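Workshop tips: when the arm stops gripping and starts pinching

My little desktop arm lives on the workbench in the spare room, and for most of the summer it was the best-behaved thing in the house. Then in July it pinched me. It was stacking toy bricks, I reached in to straighten one, and the jaws closed on the side of my thumb and kept closing. I pulled the plug with my other hand. No stitches, just a blood blister and a good scare, but I've changed quite a few habits since then and I thought I'd write them down for anybody else who tinkers at home.

What went wrong first. The arm is a Kirham kit and the controller is a secondhand Cevholm, and when I finally sat down with the log I found error 2305 over and over, going back a good long while before the pinch. In my manual that code means the gripper has lost track of its closed position. I'd been clearing it every morning with the reset button, the way you'd silence a smoke alarm that goes off over toast, and please don't do that! If the same code comes back after a reset, write it down and find out what it means before you run anything.

Check the finger screws. Mine had a grub screw on the left finger that had backed out, so the finger slipped on its shaft and the controller kept squeezing to make up the difference. A dab of medium threadlocker and a snug turn with the hex key took care of it. I go over all the screws once a month now, with the power off and the plug where I can see it.

Turn down the force. The grip limit on mine came set at 1000, which is as high as the setting goes, and toy bricks need nothing like that. Start low and creep up until the brick stops slipping. If you need a high number to hold something light, look at the finger pads. Old rubber goes shiny, and a wipe with rubbing alcohol brings back a surprising amount of bite.

Put the stop switch on the side of your free hand. I'm right-handed and I reach in with my right, so the switch belongs on the left. Mine used to be on the right, behind the arm (I know, I know). Screw it down or clamp it – a stop switch that slides away when you slap it is no help at all.

Use a stick. A wooden chopstick is perfect for nudging a brick that's sitting crooked. If the job needs fingers, cut the power to the motors first. A paused arm can still move, and mine gave me no warning whatsoever.

Test with something simple. After any repair I go back to a plain layout, well spread out, and run it slowly while I keep my hands in my lap. Two red bricks go on the green baseplate, one behind the other with a gap between them, and a yellow one waits off to the right on a black pad. If the arm can't manage that, it has no business doing anything fancier, and I'd much rather find out at low speed with a cup of coffee beside me. 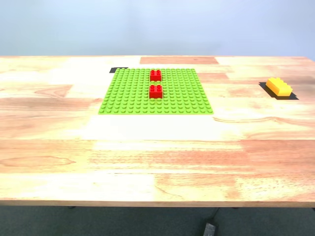 Zanele Buthelezi wrote in to say that she'd add one more check, which is to unplug the controller and plug it back in before trusting any repair. Her own Grikthorpe gripper closed all the way on power-up, every single time, and she only noticed when it cracked a ping-pong ball. So keep your hands clear when you switch on, too, and don't leave anything between the jaws that you'd be sorry to lose.

I tried it on mine the same evening. It opened on power-up, thank goodness, though with a bit of a twitch to the left that I don't remember from before. I've ordered a new servo cable and I'll see whether that settles it. Meanwhile the force stays low and the chopstick stays on the bench.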